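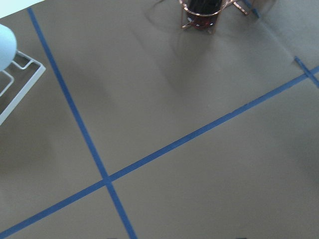

Strips of blue tape on a grey-brown surface, a white wire rack beside one of them.

The phone goes at twenty past six and Corina Jitaru is already on the stairs, coat half on. Another branch chair. Another one who "might be busy" on the night of the vote.

She has led the opposition group on Grila council for six years. Good years, by most accounts. She got the bus contract reopened. She dragged the Aoun Bridge repairs back into the chamber when the ruling group had quietly dropped them, and she did it with a stack of invoices and a very dull voice. Her own side cheered. Some of theirs looked at their shoes.

Now her own side is the problem.

The party wants a new leader in place before the April selection, or part of it does. The regional office has put two names about, neither of them hers. She learned about the second one from a reporter. The seat she has always fought, Jetier ward, has been "left open for the time being", which is the sort of phrase that means somebody has plans for it.

What did she do wrong? Depends who you ask. The older councillors say she never sat with them. Too much time in the chamber, not enough in the back room at the Wireo Club where these things get settled over bad coffee. The younger ones say she is slow on housing and wont share a platform. One of them, who asked not to be named, called her "a very good number two." He meant it kindly, I think.

She came in from outside, and that still counts. Her first party folded under her and she crossed over with a handful of members and a mailing list. The mailing list was welcome. The members less so. Two have since gone home and grow vegetables.

The sums are tight. There are 189 branch delegates and more than 20 have yet to say which way they lean. Her people think she can win if the rural branches turn up. They didn't last time. It rained, and the hall was changed at short notice, and there are still arguments over who changed it.

And the ruling group? Delighted, obviously. Its leader has stopped attacking her altogether. In the last two meetings he praised her "long service" both times, and she winced both times.

She won't talk about leaving. I asked on the stairs, then again in the car park. "I've got 200 letters to sign," she said. Then she went back in for her glasses.

There's a meeting tonight at the Jetier end of town, upstairs, no press. A deal is on offer, deputy leader and a clear run at the ward, if she steps aside early and says something warm about whoever gets it. Her friends are split. One says take it. Another has allready drafted the leaflet for a fight.

She read the leaflet at the lights and asked for a shorter headline.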